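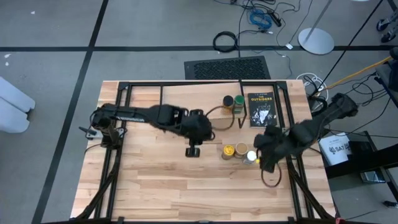
Jars are brilliant things, and you probably walk past a whole shelf of them every day without giving them a second look. Open your kitchen cupboard and you might find jam, honey, pickles, peanut butter, gravy granules and something at the back that a grown-up bought ages ago. They come tall, short, fat and thin, and the lids come in all sorts of colours. A row of jars on a wooden table can have a bright yellow lid at one end and a little white one at the other, with a black lid and a green lid standing behind them. Whatever the colour, every lid has the same important job. It has to keep the outside out and the inside in!

So how does it do it?

What is food being kept safe from?

Air, mostly, and the tiny living things that float about in it. They are called microbes, and they are far too small to see without a microscope. Bacteria are microbes. So are the mould spores that turn into green fluff on old bread. Plenty of microbes are harmless, and some are even useful (we need them to make yoghurt and cheese), but others love to settle down on our food and eat it before we can. When they do, the food goes off. It may smell funny or turn slimy, and it can make you poorly.

Air can spoil food in another way too. It contains a gas called oxygen, which slowly changes the oils in nuts and seeds so that they taste stale and a bit like old crayons. Water is a nuisance as well. If damp air gets into a jar of drinking chocolate, the powder sucks up the water and sets into lumps.

A good lid stops all of this, as long as somebody remembers to put it back on.

The clever spiral

Take the lid off an empty plastic or glass jar and look at the neck. You will usually see raised lines running around it, sloping very gently. These are called threads. There are matching ridges or little bumps inside the lid, and when you turn the lid they slide along the slope together.

A slope wrapped around in a circle is a screw, and a screw is one of the simple machines that people have been using for more than two thousand years. It swaps an easy turn of your wrist for a strong pull downwards. You twist sideways — the lid gets squeezed tightly onto the rim. Try pushing a lid straight down without turning it and see how well it stays on!

Now look underneath the lid. Many have a soft, rubbery ring or a thin disc of card or foam. That is the liner, or seal. The rim of a jar may feel smooth, but close up it has small dips and bumps, and the soft liner squashes into them and fills the gaps.

Why does a new jar go pop?

This is my favourite bit. When jam is made, it is poured into the jar while it is still very hot. The lid goes on straight away. Hot air and steam take up lots of room, but as the jar cools down the steam turns back into water and the air shrinks. There is now less air pushing from the inside than there is from the outside, and we call that a partial vacuum.

The air outside presses on the lid and holds it down hard. On lots of metal lids there is a round patch in the middle that gets sucked down into a dip. When you open the jar, air rushes in and the patch springs up. Pop!

That pop is a message. It tells you the seal was still good until the moment you broke it. If a brand new jar has a button lid that already clicks up and down when you press it, show a grown-up before anyone eats what is inside.

How hot is hot?

Water boils at 100 degrees Celsius at sea level, and that is hot enough to kill many microbes. People who make chutney at home wash their jars and then heat them up before filling them. Food factories heat the filled jars as well, and they choose the time and temperature very carefully because some foods need much more heat than others. Boiling jars and hot jam can burn badly, so leave that part to an adult and volunteer to write the labels.

Some foods get extra help. Jam is packed with sugar, and pickles sit in vinegar, and most microbes cannot grow well in either of them.

Stuck lid?

Everyone meets one sooner or later. Sometimes the vacuum is holding it down, and sometimes sticky jam has dried in the threads and turned into glue. Dry your hands and the jar first, then try gripping the lid with a rubber glove. Rubber has lots of friction, so your hand doesn't slip. If the lid is metal, a grown-up can hold it under warm water from the tap. Metal grows a tiny bit when it warms up, more than glass does, and that can be enough to loosen it. And yes, you turn it to the left. "Righty tighty, lefty loosey" works on nearly every jar.

Try it yourself: the raisin test

You will need two clean, dry jars with the same sort of lid, a handful of crunchy breakfast cereal, a handful of raisins and a pen and paper.

Put half the cereal in each jar. Screw the lid tightly on one and leave the other open. Do the same with the raisins in two small bowls, covering one of them with a plate. Leave everything on a shelf for 5 days.

Then feel the cereal from each jar and snap a piece near your ear. Which one sounds crunchier? Squeeze a raisin from each bowl. Has one gone harder? Write down what you find. Your answer may be different from your friend's if your kitchen is steamier than theirs. Don't eat the test food afterwards, and wash your hands when you have finished.

Words to know

Liner: the soft layer inside a lid that fills the gaps.
Microbe: a living thing too small to see with just your eyes.
Thread: the sloping ridge that a lid turns along.
Vacuum: a space with nothing in it, not even air. A partial vacuum has only a little air left.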